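Arodholm Robotics Club: spring progress report
To: Ona Dambrauskienė, Cunda Fund
From: Justinas Petrauskas, club lead

Hi Ona,

You asked for something short this time, so I'll try, but you know me. Most of this is good news, one part is money, and there's a request near the end that you can say no to.

When I wrote in the winter we had two hand-held grippers that worked and a third that mostly squeaked. We now have a full set, all built by the students from the Vorine plans, with new finger pads. The first pads were hard plastic and dishes slid right out of them (we dropped a lot of dishes). The kids tried rubber bands, then shelf liner, then a bike tube somebody cut up, and finally settled on a rough foam that we cut into blocks and glue on. It wears down faster than I'd like, but it's cheap and a pair takes ten minutes to swap.

The project is still the one you funded: table clearing. Students move dishes on and off trays with the grippers, we record the whole thing, and the recordings go to the club's arm so it can learn the same moves. Our goal for the year is 3,000 usable recordings. As of this report we have 1,000 that the students have checked and labeled. Yes, that's a third, and yes, it's May. The checking is the slow part. We lost most of a month early on when two teams labeled "pick up" differently, one starting from the touch and the other from the first movement of the hand, and we had to go back and redo the lot. There's now a one-page rule sheet taped inside the supply cupboard and the arguments have mostly stopped.

The Urbonaitė team has been the surprise of the season. They're the youngest group and they came in wanting to build battle bots, so I figured they'd be gone by the second session. Instead they rewrote the practice list from scratch! They split it into lifting, carrying, setting down and stacking, and they make everybody do the boring ones first. Their last batch passed checking at 93 percent, which beat the older kids, and the older kids have heard plenty about it.

Rectangular dishes are still our hardest item. Round bowls forgive you a little, but if you grab a rectangular dish by one side it wants to tip, and then you're setting it down on a corner. We've been working on slower approaches and on getting the hand low before letting go. I think the wrist joint is too loose as well, and a couple of students are redrawing it. 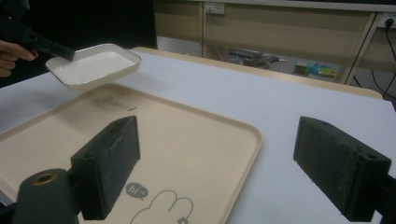 Dish and tray practice with the hand-held grippers.

On to money. The spring payment was 1,000 euros and most of it is spent: foam, screws, motors for the arm, a storage drive and a stack of dishes to replace the ones mentioned above. I'll send the receipts in a separate email once I've found the one for the drive. What's left should carry us to the summer break if no motor burns out.

What's next: we want to get the arm doing a full tray, start to finish, with no student touching it. Right now it can manage one dish on a good afternoon and then it gets lost. After that comes the open evening, where families get to try the grippers themselves. You're very welcome, come at 6 p.m. and there'll be cake.

And the request. Could we shift the travel line in the budget over to a second storage drive? We aren't going to the away competition this year, the students voted for more time on the project, and I'm nervous keeping everything on one disk. If that needs a form, send me the form.

Thanks for sticking with us,
Justinas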